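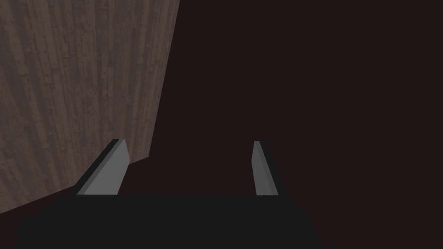

Maren Oddington-Vale, Senior Research Fellow, Stellell Institute for Housing Studies

4.2 Wall finishes and the length of tenancy

The survey reached 93 households in the two districts of Skilmont and Troritz. All were renting from a single landlord body, and all had signed the same form of agreement, under which a tenant may hang pictures but may not paint, paper or cover a wall without written consent. Consent was asked for in 16 cases during the period under study. The remaining households either left the walls as they found them or made changes which were not recorded by the landlord.

Tenants were asked to name the finish in their main living room and to say how far they had chosen it. Replies were grouped under plaster, timber boarding, stone or tile, and mixed. The mixed group proved difficult to treat. Several tenants counted a short return wall as a separate finish, while others in flats of the same plan did not mention it at all. We have kept the tenant's own wording wherever the two accounts differed.
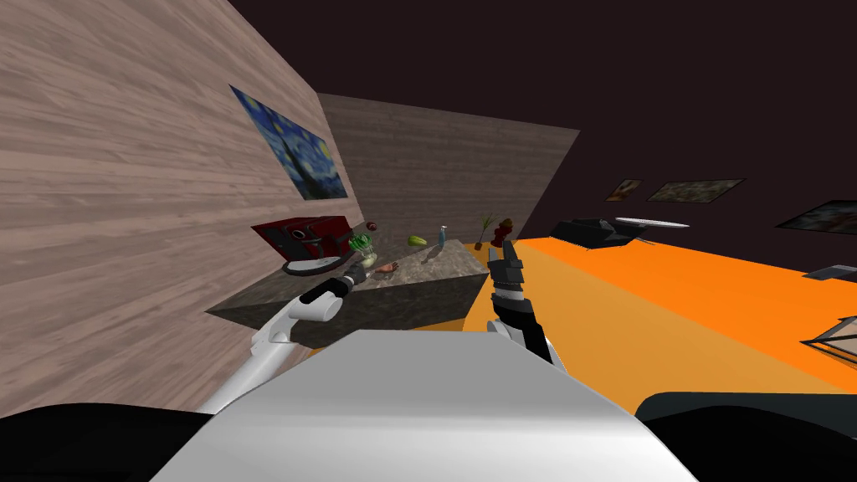

Figure 3. Pictures hung on light plank boarding and on a dark surface. The canvas on the boarding is a reproduction of Van Gogh's "The Starry Night".

Hanging pictures was the most common change in both districts. It was also the change most often left out of the inventory at the end of a tenancy, so that the cost of making good screw holes fell on the next letting. In Troritz the landlord set aside a fixed sum per flat for this work. In Skilmont no such sum existed before June, and repairs were charged under general upkeep.

The Tamayo scale, used here to score attachment to the home, was given in its shorter form of 8 items. Scores were higher among tenants who had made any change to a wall, whether or not consent had been given. The direction of this link cannot be settled from a single round of interviews. A tenant who expects to stay may be more willing to alter a room, and a room once altered may be harder to leave.
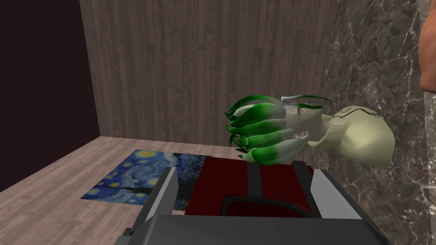
Figure 4. Mixed finishes: vertical wooden boards and veined marble, with a plank floor.

Stone finishes were too few in number to be reported separately and are included under mixed in the tables that follow.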